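Cleaning mirrors, painted furniture and the bits in between

Posted 01/11/2016 in Around the House

Had a few emails asking how to get a bedroom mirror clean without streaks, so I've put everything in one spot. Mirrors first, then the painted furniture they usually sit on, then drawers. Skip to what you need. 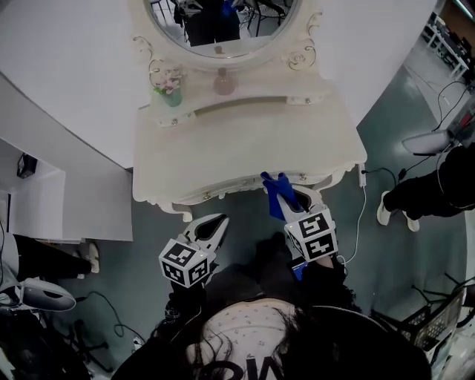 967 words (ish, I keep adding to it)

What you need

Two microfibre cloths, one for wet and one for dry. White vinegar. Spray bottle. Old soft toothbrush. Cotton buds. Dish soap, the plain kind. A dry paintbrush, natural bristle if you've got one, for dusting carved bits.

Mirrors

Dust it first. Always. Wet dust on glass turns to grey paste and you'll be chasing it all morning.

Half vinegar, half water in the bottle. Spray the cloth, never the glass. Liquid runs down behind the frame and gets into the silvering, and thats where those black spots along the bottom come from. Can't be fixed once they're there, short of a new mirror.

Wipe top to bottom in an S shape. Dry cloth straight after, while it's still damp. Don't do it with the sun on it.

Hairspray film: vinegar won't touch it. Rubbing alcohol on a cotton pad, small circles, then the vinegar mix over the top. Keep the alcohol off any painted frame, it'll lift the finish. I've done this. Bathroom mirror at the Hestamside flat, lovely cream frame, bare patch the size of a coin.

Fog on a mirror near a shower, tiny dab of dish soap rubbed in dry and buffed off. Lasts up to 6 days in our house, less when the kids are home.

Carved frames and scrollwork

Dry paintbrush in one hand, vacuum hose in the other. Flick the dust out of the curls and let the vacuum catch it. Wrap a bit of tape round the metal part of the brush so it doesn't scratch.

Once it's dusted, damp cotton bud with a drop of soap for the grubby corners. Change the bud often. Don't soak it, water sits in the grooves and the paint goes yellow.

Same goes for scalloped trim along the bottom of dressers. It's the spot the mop hits. Marks from the mop come off with a paste of bicarb and water, finger tip only, light pressure. Test on the back first.

White paint gone yellow

Sometimes it's grime, sometimes it's the paint. Wipe a hidden bit with warm soapy water. Colour comes off on the cloth, it's grime, keep going. Cloth stays clean, it's old oil-based paint and no amount of scrubbing will help. Sand lightly and repaint with water-based.

I've used the Urko furniture enamel on two pieces now and it's held up fine. Smells a bit. Open a window. Leave 60 minutes between coats even if it feels dry, I rushed the second coat in September and got brush drag all over the top.

Sticky drawers

Pull the drawer right out. Vacuum the runners, you'll find hair ties and probably a sock. Rub a plain candle end along the wood runners, top and bottom. Slides like new. Bar soap works too but goes gummy in humid weather.

If it's sticking at the front edge its swollen. Wait for a dry spell before you plane anything or you'll have a gap all winter.

Loose knobs: take the screw out, dab of clear nail polish on the thread, screw it back in before it dries. Still wobbly, the hole's worn. Matchstick and wood glue, snap it off flush, leave overnite.

Fake flowers

Bag of salt trick. Flowers in a paper bag with half a cup of table salt, fold the top over, shake for a minute. Dust sticks to the salt. Do it outside. Silk ones only, for plastic just rinse in the sink with lukewarm water and hang upside down off the tap.

Fabric ties and straps

I keep a pile of webbing offcuts for tying back cords and bundling things, saves buying cable ties.
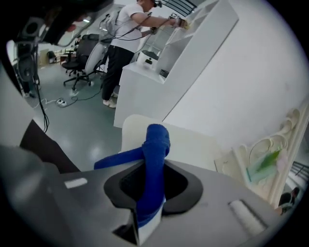

Blue strap, knotted.

A flat strap tied in a knot will slip if it's the shiny nylon type. Run a bit of beeswax over the section you're tying. Cut ends fray, so melt them with a lighter, quick pass, don't touch it for a bit. Cotton webbing doesn't melt, use fabric glue or fold and stitch.

Getting a tight knot out: don't pull the ends. Push the tail back into the knot, roll it between your palms, then work in a blunt crochet hook. Talc helps.

Washing them, pillowcase with the top tied, cold wash, dry flat. Bright colours bleed the first time so keep them away from your whites.

Glass bottles on the dresser

Cloudy inside: spoonful of uncooked rice, splash of vinegar, swirl. Tip it out, rinse, stand upside down on a tea towel. Old perfume smell, leave bicarb and warm water in it overnight, rinse twice.

Rings left on the top by bottles, on painted wood try plain white toothpaste on a damp cloth. Not gel. On varnish go easy or you'll dull it.

Where to store all this

I had the cloths and brushes in a shopping bag under the sink for years. Now they're in a Buro desk tray that fits on the shelf above the laundry tub. Label the alcohol. Vinegar on the low shelf, alcohol up high away from little hands.

And don't mix vinegar with bleach. Ever, not even a bit left in the bottom of the bottle. Get a new spray bottle, they're cheap.

Reader tip

Someone wrote in to say they use a squeegee from the car kit on big wardrobe mirrors. Tried it. Good on the flat ones, useless on bevelled edges. Wipe the blade between strokes.

Next up: getting candle wax out of carpet, and the ironing board cover question.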